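Vencombe Keepsake Box, red and white
Reviewed by Jianhua Jin, 29 June 2025

I bought this box in November, so it has had a fair amount of use by now. It was sold as a keepsake box with a lift-off lid. I wanted somewhere to put the small things that were living in a soap dish and in two coat pockets: hair ties, clips, a watch, a few odd ornaments.

Size and build

The box is shallow, which suits small items. You can see everything at once without digging. The walls are straight and stiff and have not bowed. One corner got a dent when it fell off the dresser onto a hard floor, but the lid still goes on.

The lid is the part I like best. It is deep enough to use as a tray. When I sort, I turn it upside down on the bed and move things into it, then put back only what I still wear. Nothing rolls off onto the covers, and small clips don't disappear into the sheet. The rim is shiny and wipes clean with a damp cloth. It does show fingerprints.

What it doesn't have

There are no dividers. If you keep fine chains, they will tangle. I had a Gurkus organizer before this with 18 little compartments, and half of them were too small for a claw clip. For mixed sizes I prefer the open box, but for earrings the Gurkus was better.
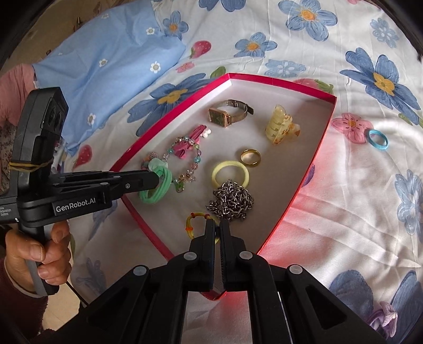

A watch with a mesh strap takes up more room than you might expect if you leave it lying open. I lay mine along the top end and keep the clips below it. Hair ties go to one side. They drift, and I straighten them out every couple of weeks.

There is no lining either. I cut a piece of felt for the base, which stopped the rattling when I open the drawer. Clillovum sells precut liners, but the one I tried was too wide and had to be trimmed anyway.

The smell

Mine had a strong glue smell out of the package. It took 4 days with the lid off to go away.

Rating

4 out of 5. I took a point off for the smell and the missing liner. I would buy it again for hair things and a watch or two, and I have since ordered a second one for my sister.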